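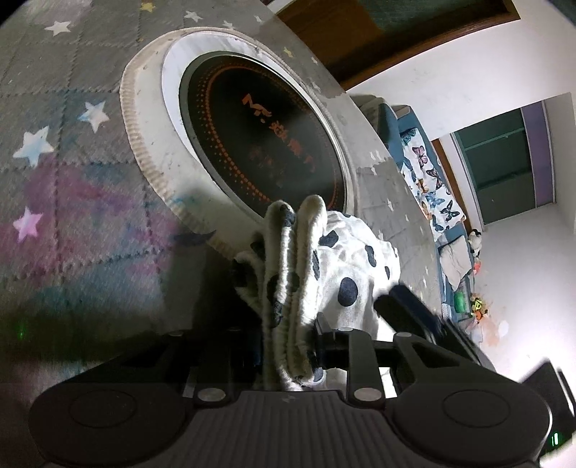
Warum knittert Stoff eigentlich?

Wissen für Kinder, Rubrik Stoffe und Fäden
Text: Ladan Yazdani

Ein Tuch liegt glatt da. Dann greift man rein, drückt es zusammen, lässt los — und schon hat es Falten. Plastikfolie macht das anders, Gummi auch. Warum also Stoff?

Erst mal: Woraus besteht so ein Tuch?

Aus Fäden. Ganz vielen. Beim gewebten Stoff laufen die einen längs, die anderen quer, immer drüber, drunter, drüber, drunter. Die Längsfäden heißen Kette, die Querfäden heißen Schuss. Komisches Wort, kommt aber wirklich so vom Weben: Der Faden wird quer durchgeschossen.

Und jeder Faden besteht wieder aus kleinen Fasern. Die sind dünner als ein Haar. Bei Baumwolle wachsen sie an einer Pflanze, als weiße Bäusche. Bei Wolle wachsen sie am Schaf. Polyester wird in der Fabrik gemacht.

Was passiert beim Knüllen?

Die Fasern werden gebogen. An einem Knick ist die Außenseite gedehnt und die Innenseite gestaucht. Manche Fasern federn zurück, Wolle zum Beispiel ziemlich gut. Baumwolle nicht so. Da sitzen winzige Verbindungen in der Faser, die gehen beim Knicken auf und machen an einer neuen Stelle wieder zu. Dann bleibt der Knick erstmal drin.

Dicker, flauschiger Stoff macht runde, weiche Falten. Dünner Stoff macht scharfe. Probiert das mal mit einem Handtuch und einem Taschentuch aus Stoff, der Unterschied ist riesig.

Und die Punkte?

Punkte auf dem Stoff sind super zum Forschen! Ein runder Punkt bleibt nämlich nur rund, solange der Stoff flach liegt. Läuft eine Falte durch, sieht er aus wie ein Strich oder ein halber Mond. Der Punkt selber hat sich garnicht verändert, man sieht ihn bloß schräg oder nur ein Stück davon. Mit Sternen geht es auch, da fehlen dann halt Zacken.

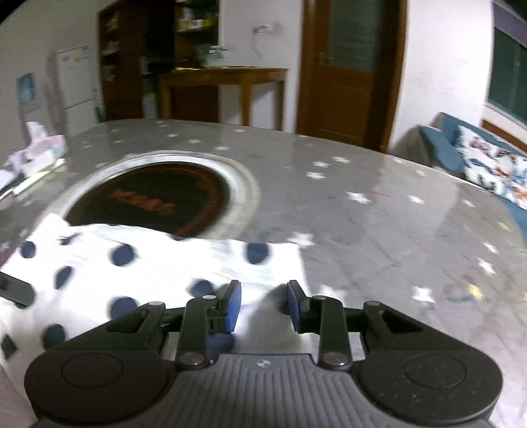
Jetzt selber machen. Ihr braucht: ein Tuch mit Muster, einen Tisch, eine Sprühflasche mit Wasser.

Tuch flach hinlegen. Einen Punkt aussuchen und merken. Tuch in der Mitte packen, zu einem Knäuel drücken, bis 7 zählen, loslassen. Wo ist euer Punkt jetzt? Ist er noch ganz?

Dann glatt streichen, immer von der Mitte nach außen. Nicht ziehen, nur streichen. Die großen Falten gehen schnell weg. Die kleinen bleiben stur. Auf die sprüht ihr ein bisschen Wasser und streicht nochmal.

Warum hilft Wasser? Es krabbelt in die Baumwollfasern rein und lockert die kleinen Verbindungen. Die Faser kann sich wieder gerade hinlegen. Beim Trocknen macht alles fest zu — diesmal flach. Das Bügeleisen nimmt noch Hitze und Druck dazu, darum gehts damit schneller. Bügeln bitte nur mit einem Erwachsenen.

Frage von Joana Garcia, Klasse 3: Wieso ist das Tuch nach dem Waschen voller Falten, obwohl es nass war?

Gute Frage. Nass heißt nur, dass die Fasern locker sind. Wenn das Tuch dann als Knäuel trocknet, wird die Knäuelform fest. Also: ausschütteln, gerade aufhängen.

Wörter zum Merken
Faser: das dünnste Teilchen im Faden
Kette: Fäden längs
Schuss: Fäden quer

Nächstes Mal: Warum läuft der Wollpulli ein?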